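Some people collect stamps. The woman who opened Leka keeps tables, and she can talk about a tabletop for an hour without once looking at her phone. I went to see her workshop on a wet morning in September, planning to stay until lunch, and I was still there when it got dark.

Leka is a shared bench room above a bicycle store. You pay by the month, you get a table, a drawer and a key, and the rest is up to you. Before that she worked for Drastell, a company that fitted out offices, and she says the offices are where it started.

"We pulled perfectly good desks out of buildings every week," she told me. "Solid tops, lovely grain, and they went in the dumpster! I took 2 home the first month. Then my garage was full and my car was living on the street."

The room is 989 square feet, and she knows that number by heart from the lease. Every top in it has had another life. She likes them light, and she likes them with their old marks left in. Cable holes are a particular favorite.

"People ask me when I'm going to plug those," she said, and she laughed so hard she had to put her coffee down. "Never! A hole in a desk is the best thing on it. You drop your cords through and you've got your whole table back. And if you don't have cords, well, you have a hole. My niece posts pencils through them." 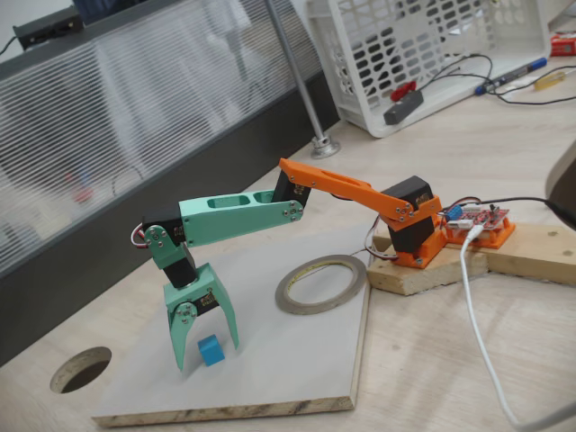
Photo: Leka bench room

She is just as fond of scraps. Blocks of rough pine go under whatever needs to stand a little higher, and an offcut of white laminated board makes a work surface you can mess up without a second thought. She doesn't trim the edges to make them pretty. If the particleboard shows, it shows.

"A board like that is free, it's flat, and it's pale, so you can find the tiny thing you just dropped," she said. "I had a member from Pekitz, they make window hardware, and he brought in this gorgeous walnut tray to work on. In two weeks he was asking me for a piece of shelf."

Then we got onto tape, and I should have brought a second notebook. She buys the narrow tan kind in boxes of 100 and has firm opinions about rolls that are nearly finished.

"I love the end of a roll," she said. "It weighs nothing, it fits over your wrist, and you can see you've been busy. The new ones roll off the table and go under the radiator."

What about mess? She shrugged. Her one rule is that the walkway stays clear. The tables belong to whoever is paying for them, and if a project has to stay out overnight with its wires everywhere, it stays out.

She's now stripping the old finish off a long top that came from the Skistov library. It still has the number 118 stamped underneath, and she made me get down on the floor – in my good pants – to look at it.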